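Grarketti Recalls Gluten-Free Bread Mix Over Undeclared Milk

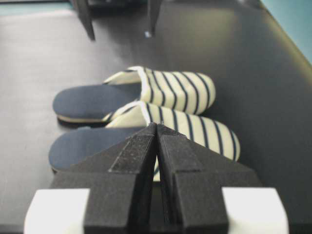
July 26, 2018

Grarketti is recalling one lot of its gluten-free white bread mix after milk powder was found in bags that do not list milk on the label. The company said people with a milk allergy should not eat bread made from the affected bags. No illnesses have been reported.

The recall covers the 24-ounce bag with lot number 556 stamped on the back, near the bottom seam. The mix was packed in April at the company's plant in Udska and sold in grocery stores and through the Grarketti website. Other lots of the same mix are not included, and neither are the company's pizza crust mix, pie crust mix or all-purpose flour blend.

The bags are still gluten-free, according to the company. Samples from the lot were tested for wheat, barley and rye after the milk was found, and none was detected. People who avoid gluten but have no trouble with milk can keep the mix and use it as usual, though they can also return it if they prefer.

The problem came to light when a bakery in Skarholm that uses the mix for its sandwich loaves noticed that its bread was browning faster than normal. The bakery had not changed its recipe or its oven settings. It sent an unopened bag back to Grarketti, and a lab test showed milk protein in the flour.

Grarketti traced the milk powder to a blending machine that is also used for a buttermilk biscuit mix. The machine is supposed to be taken apart and washed between the two products. Records for the shift that packed lot 556 show that the outside of the machine was cleaned but do not show that the inner paddles were removed. The company said bread mix and biscuit mix will now be made on separate lines, and that every lot of bread mix will be tested for milk before it leaves the plant.

Eskildsen, the distributor that supplies most of the stores carrying the mix, has asked them to take the lot off their shelves. Eskildsen said the bags went to 30 stores, most of them small grocers and health food shops. Signs with the lot number are being posted in the baking aisle and at the registers. Stores that repackage the mix into bulk bins have been told to empty and wash the bins before refilling them.

Customers can take the bag back to the store for a full refund, opened or not. A receipt is not needed, but the part of the bag showing the lot number is. Those who ordered from the website will get an email with a return form. People who have already poured the mix into a canister and thrown out the bag can contact the company with the date and place of purchase.

Home bakers who have made bread from the mix and frozen it should check whether they still have the bag. If the lot number cannot be found and someone in the house has a milk allergy, Grarketti advises throwing the bread out. Baking does not reliably make milk protein safe for people who are allergic to it. Pans, mixer bowls and bread machine parts that touched the mix should be washed with hot, soapy water before they are used again.

A milk allergy can cause hives, swelling, vomiting or trouble breathing, and a serious reaction needs emergency care right away. It is a different condition from lactose intolerance, which causes stomach upset.

The white bread mix is one of the company's older products and is made from rice flour, tapioca starch, potato starch and psyllium husk. The directions on the bag call for water, oil, yeast and eggs, with a note that the eggs can be left out for a denser loaf. Many customers buy it for that reason, and the front of the bag carries the words "no dairy" under the product name.

New bags are expected in stores within 3 weeks. They will have the same label and the same recipe on the back, along with a green dot next to the lot number to show that they were packed after the change at the plant. The price will stay the same.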